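Skinetti Biography Pages: Frequently Asked Questions

General questions about how profiles of designers, athletes and their families are written and corrected.
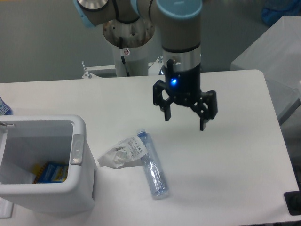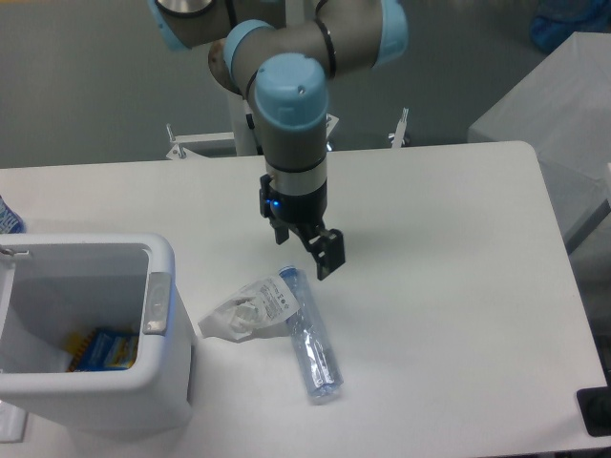
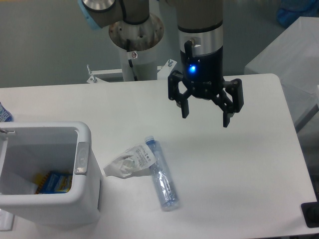

Black two-finger gripper over a white table, three views.

Who writes the profiles?
Staff writers. Each profile is checked by a second editor before it goes live. Abena Acheampong edits sports and family profiles. Eliécer Echeverri edits fashion and business.

Where does the information come from?
Published interviews, public records and statements from the person or their agent. Fan pages are not used as sources.

Why is a birth date or school missing?
The field is left blank until 2 separate sources agree. Blank fields are reviewed every February.

Are net worth figures included?
Only when the person has stated the figure in public or it appears in a court or company filing.

Are children named?
Children under 18 are not named unless a parent has named them in a published interview.

How do I request a correction?
Use the form at the foot of the profile. Give the line in question and a source. Requests are answered within 48 hours. Changes made to the text are listed under "Edits".

Can I pay to have a profile added or removed?
No.

Can I reuse the text?
Up to 32 words may be quoted with a link. For longer extracts, write to the rights desk at Henao.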